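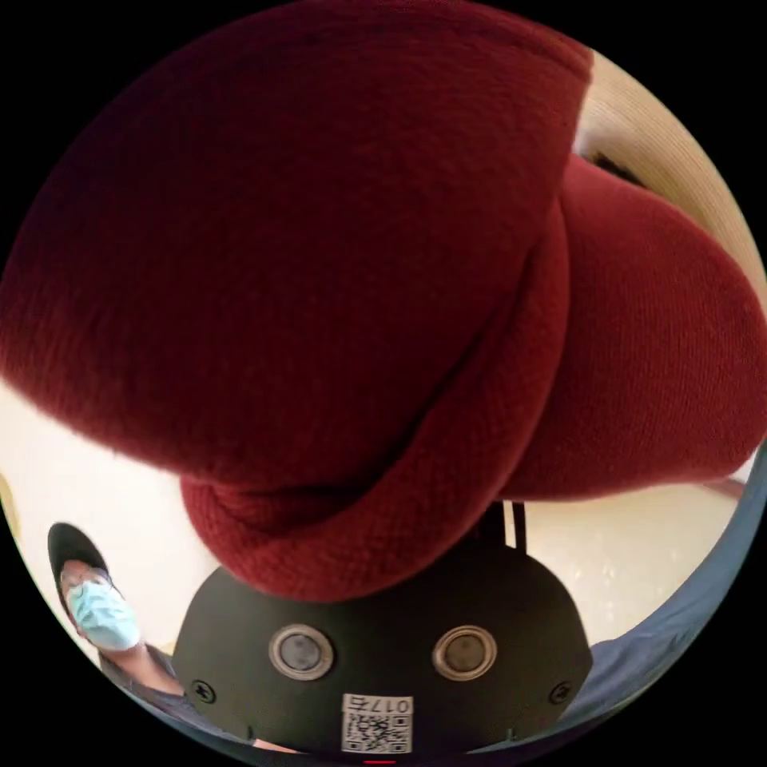
Last modified: January, version 3 of the card

Bivo Care Notes

Bivo Care Notes is a set of short written notes on how people wash, dry, fold and store their clothes at home. It has 2000 notes in English. Most were typed into a web form by people in and near Vindville, and the remaining 405 were copied by hand from paper cards left at the Verbruggen laundry counter. The set is text only.

Contents

notes.csv – one row per note
garments.csv – the list of garment names used in the notes
spelling.txt – spellings we changed and what we changed them to
LICENSE

Columns in notes.csv

note_id: a whole number. Numbers from deleted notes are not used again, so there are gaps.
source: web or card.
garment: the name from garments.csv, or blank if the writer did not say.
fiber: wool, cotton, linen, synthetic, mixed or unknown. This is what the writer said it was. We had no way to check it.
step: wash, dry, fold, store or repair. A note that covers two steps is split into two rows with the same note_id, and the row count is higher than 2000 for that reason.
text: the note itself.

Load the file as UTF-8. Some notes have line breaks inside the quotes, and a plain split on new lines will give you broken rows.

Folding notes

The fold step has 562 rows and is the part most people ask for. Writers used very different words for the same fold. "In thirds," "shop fold" and "the way my mother did it" may all mean one thing, or may not. We left the wording alone and added no code for the type of fold. Where a writer gave a size, it stays in the unit they used.

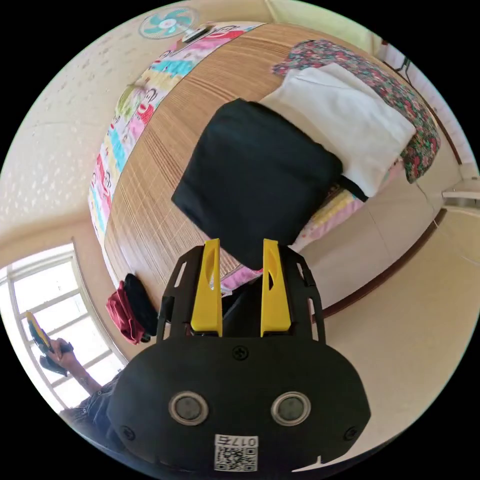 Folded black cloth on a bed.

Notes on dark cloth often mention lint and which side to fold inward. These are marked as fold unless the lint brush is the whole point of the note, in which case they are marked as repair. We know that is an odd place for them. Earlier versions used a "clean" step, but it overlapped too much with wash.

Knitwear

Knit garments are named loosely. "Sweater," "pullover" and "jumper" are merged under sweater in garments.csv, with the first wording kept in the text column. Cardigans are separate.

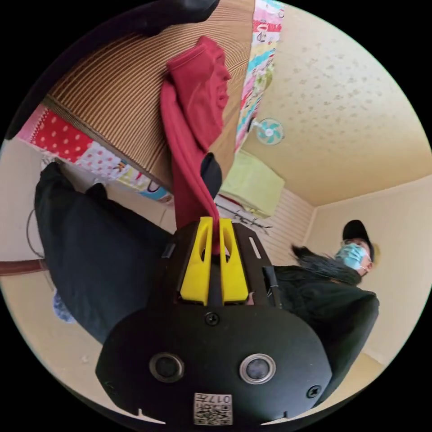 Scarves were merged with shawls in version 1 and split again in version 2. If you are using old results, check which version you had. The fiber column is weakest for knits, as many writers put "wool" for anything thick.

Known problems

The paper cards had room for only 30 words, so card notes are shorter and drop small words. Do not compare length across the two sources.
Drying notes lean toward indoor drying. The form was open during the winter months.
Some washing advice is wrong and would shrink the garment. We kept it – this is a record of what people do, and it should not be used as care advice.
Colors appear in the text but are not coded.

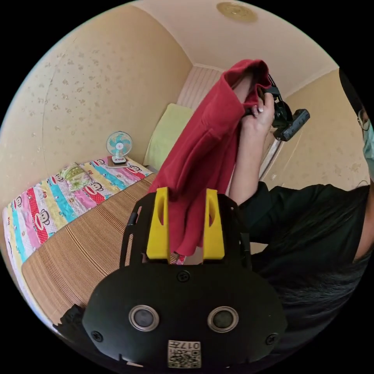 A few writers used one color word for the dye and another for the garment after many washes, and we could not find a fair way to put that in a single column.

Privacy

Names, street names and phone numbers were taken out by hand. The form did not ask for age or address. To have a note removed, send us the note_id.

Related files

The Drullus word list can be joined to garments.csv on the name column. Lowercase both sides first. It has its own license, and we do not ship a copy.

Changes

v3: stray tabs removed from card notes, blank fiber values set to unknown.
v2: scarf and shawl split, "clean" step dropped.
v1: first release.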